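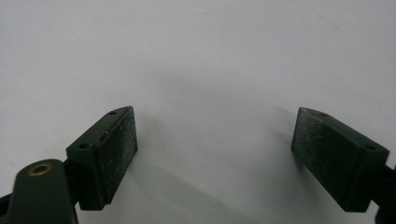 4.2 Live music between speeches

We now turn to the part of the study we had most looked forward to: what the music does to a crowd at a party convention. Most writing on these events treats the band as filler, something to cover the walk from the wings to the podium. Our recordings tell a much livelier story. Over the full run of the Skinunton convention the band played 107 separate passages, from ten-second stings to a medley that ran past the end of its slot and kept most of the floor on its feet, and we were able to match nearly all of them to changes in crowd noise within the minute that followed.

The material comes from the Bielecka collection, which holds the complete hall audio along with the running orders and the band's marked-up set lists. The set lists are a treasure. The keyboard player wrote cues in pencil next to each title ("wait for wave," "cut on handshake," "again if balloons"), so we know a good deal about what the musicians thought they were doing as well as what they played. Shuk-fan Lam transcribed the cues and coded each passage as an entrance, an exit, a filler or a rescue. The last of these was her own category, and it quickly became our favorite. A rescue is music that starts when something on stage has gone wrong: a frozen teleprompter, a speaker who can't be found, a chant that nobody on the platform wants to go on.

Figure 3 plots crowd noise before and after each passage by type. Entrances raise the level sharply and then let it fall, as anyone who has stood in such a hall would guess. Exits are more interesting. When the band came in over the last of the applause, clapping went on longer than when there was a gap of even two seconds, and delegates began clapping on the beat. Once they had the beat they tended to keep it, and in several cases we can hear them carrying it after the band has stopped.

Figure 3. Change in crowd noise after 107 musical passages, Skinunton convention, by type of passage. Bars show the middle half of cases. Rescues are shown separately for evening and daytime sessions.

Rescues split by time of day. In the evening, with the hall full, a familiar chorus took hold quickly and the chant underneath it faded. In the daytime sessions, with 700 delegates or fewer on the floor, the same songs often failed. The clearest case is a morning session at which a group near the side doors had been chanting for a floor vote. The band went straight into its loudest number, and the group picked up the tempo and fitted their own words to it! They went through two full choruses that way. The set list has a heavy line through that title for the rest of the week.

We also asked delegates what they remembered. Of the 1150 survey forms sent out in April, we received a good number back with comments written in the margins, and many of these were about the band. Thirty-nine respondents named a song the band had played and connected it with a particular speaker. Several got the speaker wrong, and in a way that fits our argument nicely – they matched an upbeat song to the speaker they liked best, whoever had been on stage at the time. We would be cautious about building too much on 39 people, but the pattern deserves a proper follow-up.

How far does this carry over to other halls? Hrnčiar's work on the Rurkville conventions gives us a welcome comparison. Rurkville used recorded music only, started from a desk at the back, and Bořivoj Hrnčiar kindly shared his timing notes with us. Recorded entrances there worked much as live ones did at Skinunton. Exits did not: the track began at a fixed point, often while the speaker was still waving, and clapping on the beat was rare. A live drummer can hold back half a bar for a handshake, and we think much of the difference lies there, though the two halls also differ in size and in how the delegations were seated.

Seating matters more than we expected when we began. The Skelleler delegation sat directly in front of the bandstand and was the first to start clapping in most of the evening exits. We take up its role in section 4.3, using the floor microphones.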